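I bought *Ferry Landings of the Ukero Coast* in August, by post from the bookshop in Corkdale. It has 383 pages, weighs as much as a small dog, and I have now read it from the first page to the last. My neighbour says this is not how one should use such a book. Perhaps she is right, but I enjoyed it very much.
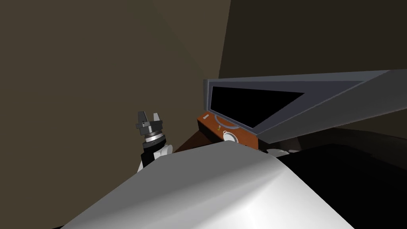

Vol. 9, p. 20

The book is divided by harbour, from north to south. Every landing gets a short history, a drawn plan and a list of the boats that served it. The chapter on Kulora is the best one. I did not know that the old waiting room there was moved twice, the second time by barge, in winter, with the stove still inside it. 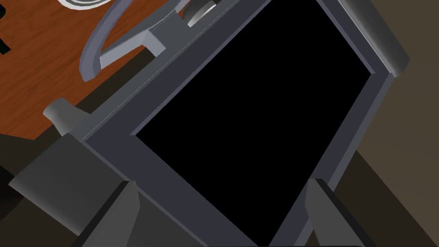
The plans are my favourite part, although they are printed too small. For the larger harbours I needed a magnifying glass and a good lamp. The colour plates are better, but some of the night views are so dark that the water becomes only a black rectangle inside a grey border, like the one shown here, and no detail can be found in it. For a book of this price I had hoped for more careful printing.

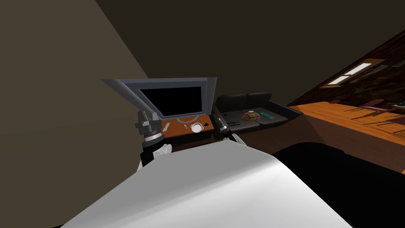

Another reader wrote to me that I am too strict about the plates, and that in her copy the night views are quite clear. She thinks the real weakness is the index, where Ragab Point is given on page 76 but the text about it begins much later. I checked this and she is correct.

The binding is sewn and lies flat on the table. The writing is plain and friendly, and the author does not pretend to know what the records do not say. I would buy it again, but I would ask first to see the plates.
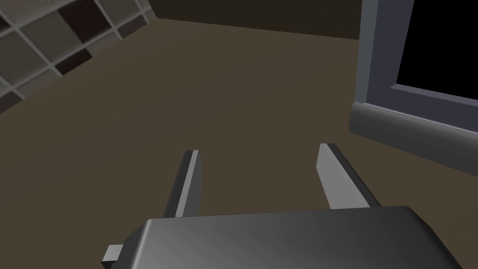
*Review copy: bought by the reviewer. 16/08/2026*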